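Work-sample test

A work-sample test is a hiring method in which a job applicant carries out a task taken from the job itself, or closely modeled on it, and is scored on the result. It is used in clerical work, skilled trades, software, translation and food service, among other fields. The method is also called a job tryout or a skills trial, although in some places "trial" refers only to a paid period of work after an offer has been made.

Types

Work-sample tests are usually divided into hands-on and verbal forms. In a hands-on test the applicant operates equipment, prepares a product or handles a set of papers. In a verbal test the applicant responds to a situation, such as a complaint call played by a member of staff. The in-basket exercise, in which the applicant sorts and answers a stack of messages within a fixed time, has features of both.

Tests also differ in length. A typing or data-entry task may last a few minutes. A take-home assignment may run to several hours, and these longer forms are the ones most often criticized by applicants.

Scoring

Scoring is normally done against a written key prepared before the first applicant is seen. Two raters score each sample separately and then compare their marks. Where the marks differ by more than an agreed amount, a third rater may be brought in. Raters are often kept from seeing the resume until scoring is finished.

Use at Nallby

The office supply distributor Nallby adopted a work-sample test for its order desk after a review by Radwa Samir and Tibor Barta. In the first full hiring round, 2,123 people applied and 70 were invited to take the test, which consisted of 4 tasks: checking an invoice, correcting an address list, answering a customer letter and filing a set of returns. In the following round the number of applicants rose to 2,986. The pass mark was left unchanged. Barta later recommended that the letter task be shortened, as many applicants had spent more than half of their time on it.

The bakery chain Değirmenci uses a shorter version for counter staff, designed by Letay Worku. It is given in April, before the summer hiring season.

Test materials 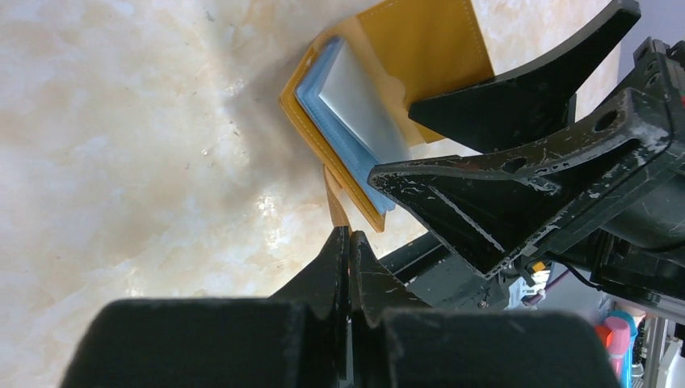

Materials for a hands-on test are prepared in identical sets, so that each applicant meets the same problem under the same conditions. In clerical testing the sets include forms, reference sheets and small items of the kind handled at a front desk. A yellow leather holder with a light-blue plastic card sleeve tucked inside is one type of item that can be used in a lost-property task, where the applicant writes an entry for the desk log. The key for such a task gives credit for color, material and contents, and takes marks away for guesses about the owner. Sets are checked between sessions and any marked or damaged piece is replaced.

Criticism

Ozan Demirtaş has argued that work samples favor applicants who have already held a similar job and are poorly suited to posts where full training is given. Unpaid take-home work is a separate concern. The staffing firm Galletti pays a flat fee for any task lasting longer than an hour, while Cistovura limits all of its tests to a single visit.

See also

Structured interview
Probationary period
Assessment center
In-basket exercise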